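Mugs in a wire basket: rims up or rims down?

32 replies | 2423 views | 4 shares

Wuda
Posted 22/06/2019

We have more mugs than cabinet shelf, so I moved the everyday ones into a gray wire dish basket that lives on the table. It has a grid bottom, low sides and small black casters, and the mugs go straight into it after washing and stay there until someone wants coffee. No towel drying, no putting away.

My question is about orientation. I load most of them rims up. The argument for this is that the handle stays where you can find it and the rim never touches the wire. The argument against is dust, and water pooling in the bottom of the mug if it goes in wet.

Current load is nine mugs, no two the same color: pink, orange, bright yellow, black, dark gray, light gray, a pale blue-gray one and two in lavender shades, one of them smaller than the other and on the gray side. The small one goes in the back right corner, where a full-size mug would be a squeeze.
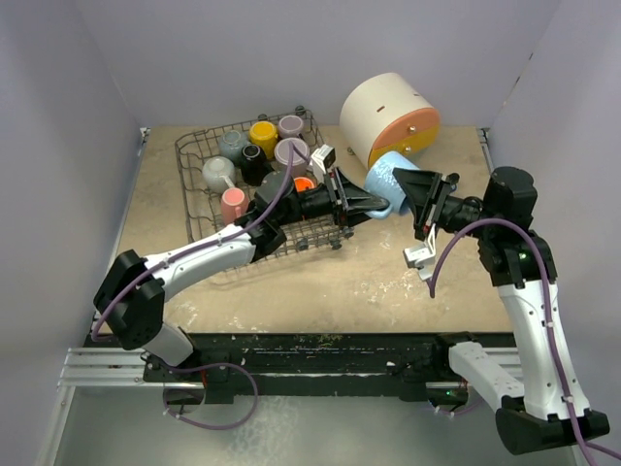 The sides are low enough that I can lift a mug straight out without catching the handle on the top wire. A deeper basket would hold them more securely but I would have to tilt each one to get it out, and with this many in there the handles start to interfere with each other.

So: up or down? And does anyone separate draining from storage, or is one basket for both acceptable?

---

Renberg

Down, if they go in wet. A mug standing upright does not drain at all. It only evaporates, and a narrow mug evaporates slowly. In our kitchen an upright mug with a spoonful of water in it is still wet the next morning in January with the heat on. Inverted on a grid it is dry in a couple of hours.

The rim touching wire is not a problem if the wire is clean. Wash the basket once a week.

---

Nullov

Disagree in part. Inverting works on a wide-spaced grid. On a fine grid the rim sits across several wires, water bridges between the rim and the wire, and you get a damp ring that stays put. If the coating on the wire is worn, you also get rust marks on the rim. I have two white mugs with a brown line that no longer comes off.

What matters more is the gap under the basket. Casters help here. They hold the grid off the table and let air in from below. If yours sat flat I would say don't use it for draining under any circumstances.

Also, what is under it? Nine wet mugs is a fair amount of water.

---

Wuda

A tan tabletop, no tray. I shake each mug over the sink first, which gets most of it. The tabletop has white speckled marks on it but I can't say what they come from.

---

Renberg

Hard water would be my guess. Wipe a patch with diluted vinegar and see if it lifts. Check first that the finish can take it. If it doesn't lift, it's wear and you can ignore it.

Get a tray either way. A baking sheet with a lip is fine.

---

Akpalu

I keep draining and storage separate and would recommend it. Drain inverted on the rack by the sink, then move to the basket rims up. It adds one step but the basket stays dry, and dust doesn't matter if the mugs are used every day. If a mug sits long enough to collect dust, you own too many mugs.

On capacity, I would stop at 8 in a basket that size. Past that you are lifting one mug to free the handle of another, and that is how rims get chipped. Point all the handles the same way, along the long side if there is one.

---

Nullov

Same direction wastes space. Alternate the handles so that each one fits in the gap between two neighbors. I get one more mug per row that way.

---

Akpalu

You get one more mug per row and you have to remove them in order. Fine for storage in a cabinet. Not fine for a basket people reach into half asleep.

---

Renberg

Agree with Akpalu on handles, not on the two-step method. Moving mugs from rack to basket is exactly the job Wuda is trying to get rid of.

One more point about the casters. If the table is not level, a loaded basket can creep each time you pull a mug out. A strip of rubber shelf liner under the front pair stops it — cheaper than replacing them with feet, and you can still roll it if you take the strip away.

---

Wuda

Thanks. Plan is as follows. Tray underneath, wet mugs go in inverted, and whoever empties the dishwasher can put dry ones in rims up. Handles all one way for now. I will take out the dark gray mug, which is the least used, and see whether 8 is easier to live with.

Vinegar on the table tomorrow, in a corner first.

---

Nullov

Check the wire coating at the welds while it's empty. That is where mine went.

3 people found this helpful | Share this thread (4)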